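Teaching two hands to pick up a shell

Flor Grajales starts her working time before seven, when the building is quiet and the network is, as she puts it, "in a good mood." She leads the teaching group at Umali, a small company which trains two-armed robots for assembly jobs. The present job comes from a customer called Sirnance, and it concerns black molded shells for footwear: take one from the bench, turn it, hand it over, put it down again.

It sounds simple. I asked her why it should need a person at the controls for so many hours.

"Because you know how to do it, but you cannot say how you do it," she answered. "If I ask you to write down what your thumb is doing, you will write something wrong. So we don't ask for the writing. We ask for the doing, and we record it."

The operator wears gloves with sensors and looks through a headset, and the robot follows. One complete attempt, from the first reach until the hands are back at rest, is called an episode. The group has kept 2,543 episodes until now, and it has thrown away many others. 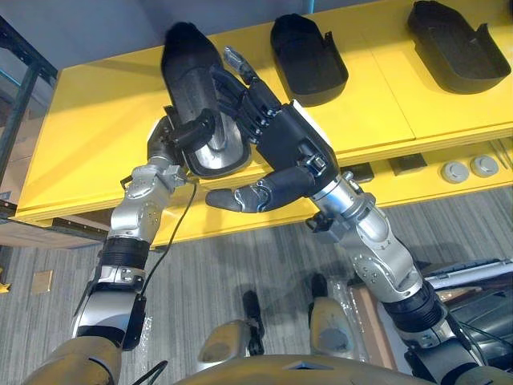 Ivana Domínguez thinks that too many were thrown away. An attempt with a slip and a good recovery is worth more to her than a perfect one, and she has asked that such attempts get their own label and stay in the set.

Grajales agrees in part. "A recovery is good material, yes. But hesitation is not. When the operator is thinking, the robot learns to stand and wait, and later we wonder why it is standing and waiting." She laughed at this, though I had the impression it had cost her some weeks.

The alternative to remote control is guiding by hand. The teacher stands next to the robot, takes the arm and leads it through the movement while the joints give way. The company did this for its first project, a box-closing job for Arkgate, and it still uses the method for short and slow motions. The difficulty comes with the fingers. An arm can be led by one person without much trouble – a hand with many joints can't be, or not at the same moment.

There is also the matter of what the robot sees. With hand guiding, the teacher's own arms are often in the camera view, and they will not be there later. The group tries to keep the teacher out of the pictures from the head camera. For the cameras close to the grip it is harder. 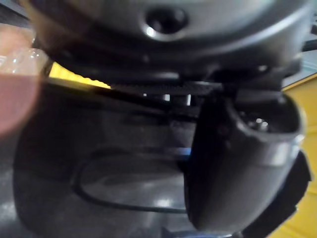
On this point the opinion from Domínguez was that the close cameras matter more than people believe, and that she would give up the head view before she gave up those. Most mistakes, in her experience, are decided in the last centimeter, where the head camera sees mainly the back of the hand.

I asked Grajales how a new operator learns. She makes them fail first, she said. They get 5 attempts without any advice. After this they watch their own recordings, and only then does she explain.

"They all close the hand too early. In normal life you feel the object, so you close when you feel it. With our gloves you feel very little, so you must look and be patient. The patience takes longer to learn than the software."

The software is called Bitimon and was written in the house. It keeps the movement of the operator and the movement of the robot together, with a small delay between them. In January the delay was still large enough to make people dizzy. Now one gets used to it in an afternoon, although Grajales still advises a pause when the operator begins to press the lips together.

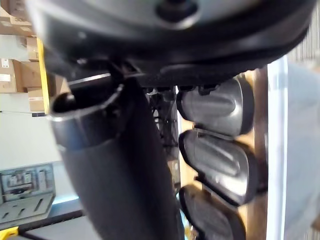

A different complaint, again from Domínguez, is that the operators become too similar. They sit in one room, they copy each other, and after a month all of them approach the part from the same side. She would like to have left-handed people on the rota, and also some people who are not very good at it.

"She is right, and I have told her so," said Grajales. For the next round each operator must begin from a different posture, and the shells will be set down at less tidy angles. The plan is 1,000 new episodes, of which 504 will be done with the left hand leading. When I asked why not half exactly, she looked at her sheet for a while and said that it was the way the shifts came out. 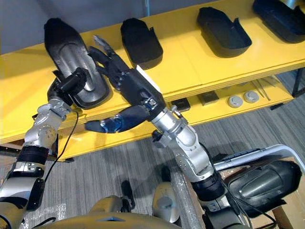
Both arms at the yellow shelf, with the black shells along the top tier.

Before I left, I was allowed to try the gloves. I closed the hand too early, of course, and the shell turned away from me on the bench. Grajales did not comment. She reset the arms and told me I had four attempts left.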